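Storing and Flattening Thin Boards

Thin panels bow when one face takes up moisture faster than the other. Hardboard, 3 mm plywood and mat board are the worst for it. Most of the damage is done in storage, before any cutting.

Keep boards flat on a level shelf, fully supported, with the largest sheet at the bottom. If floor space rules this out, stand them as close to vertical as the rack allows. A sheet leaning at a shallow angle will take a set within a few weeks, more quickly in May and later when the shop gets humid.

Raise the bottom edge off concrete on two battens. Leave 26 mm of clearance so air can move underneath. Wax the battens if you slide boards in and out often.

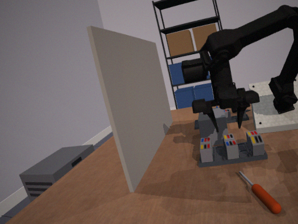

Can a bowed panel be flattened again?

A mild bow usually comes out. Lay the panel hollow side down on a flat surface, mist the hollow face lightly beforehand, and weight it evenly for 14 days. Paper-faced board should not be misted; use weight alone.

Seal both faces and all edges with the same number of coats. One coat on the front and none on the back will pull a flat panel out of true – shellac does this less than water-based finish, but it still does it. Sand lightly between coats.

For shelf backs and drawer bottoms, cut the panel slightly undersize and let it float in the groove. Do not glue it in.

Mark each board in pencil on one edge with thickness and date bought. Emiliano Lozano of Pacheco adds the grain direction as an arrow, useful with offcuts that are nearly square. Offcuts shorter than the rack depth go in a separate bin – they slip behind full sheets and dent the faces.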